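Trisa Bench Kit: Set-Up and Use Guide
Section 4. Transferring Liquids to the Round-Bottomed Flask

By the Brusbridge Teaching Laboratories Office
May
6 min read

This section applies to all users of the Trisa bench kit in the Brusbridge teaching rooms. It covers preparation of the work surface, placement of the flask on its cork ring, use of the funnel, and return of the glassware to storage. Users must have read Section 3 (Inspection of Glassware) before proceeding. Kits are issued under stock number 796 and must be returned complete.

4.1 Preparing the Surface

1. Clear the table of papers, bags and personal items.
2. Spread the black cloth over the working area and smooth it by hand. Folds under the cork ring will cause the flask to lean.
3. Set the cork ring directly on the cloth, well away from the table edge.
4. Place the test tube rack to one side of the ring, leaving enough room to lift a tube straight up without reaching across the flask.
5. Prop the instruction card at the far side of the table, where it can be read during the work.

Note: The cloth makes clear glass easier to locate and softens minor contact. It does not protect glassware that is dropped. Cloths that are damp from earlier use must be exchanged at the Chaturvedi Room counter.

4.2 Seating the Flask and Funnel

1. Lower the round-bottomed flask into the cork ring with both hands. Turn it a quarter turn to confirm that it is seated.
2. Check that the neck is upright.
3. Insert the stem of the plastic funnel into the neck. The funnel should rest in place without being pressed down.
4. If the funnel tilts or binds, remove it and wipe the neck dry before trying again.

CAUTION: A round-bottomed flask must never be set down without its ring, even for a moment.

4.3 Pouring from a Test Tube

1. Lift one tube from the rack. Leave the remaining tubes standing in their holes.
2. Bring the mouth of the tube over the wide part of the funnel before tilting it.
3. Tilt slowly and keep the liquid level in the funnel low.
4. Hold the tube over the funnel for 20 seconds after the flow has stopped, so that the last drops can drain.
5. Return the tube to the hole from which it was taken.

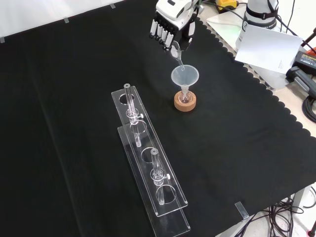 Category: Glassware Handling

The rim of the tube should remain above the bowl of the funnel throughout the pour. Resting the tube against the funnel transfers weight to the neck of the flask and may unseat it. Where a second tube is to be added, wait until the funnel has emptied completely. No more than 2 tubes may be added to the flask before its level is checked against the card.

If liquid is spilled on the cloth, stop work, return the tube to the rack and report the spill to the supervisor. Do not lift the cloth while glassware is standing on it.

4.4 Clearing the Work Area

1. Remove the funnel first and place it in the rinse tray.
2. Take the flask out of the ring with both hands, one at the neck and one beneath the body.
3. Leave the cork ring on the cloth until all glass has been removed from the table.
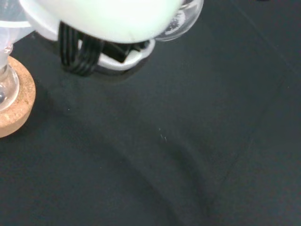
4. Inspect the ring for crumbling or soft spots. A ring that sheds grains must be withdrawn and tagged with a Heter label.
5. Shake out the cloth over the bin and fold it with the working side inward.

Note: Cork rings must be air-dried. They must not be placed in the drying cabinet with the glassware.

Kits are checked in each Tuesday. Missing or damaged parts should be entered on the return slip in the lid of the case. Replacement tubes and funnels are ordered through the stockroom and are covered in Section 6.

1,235 shares
2 comments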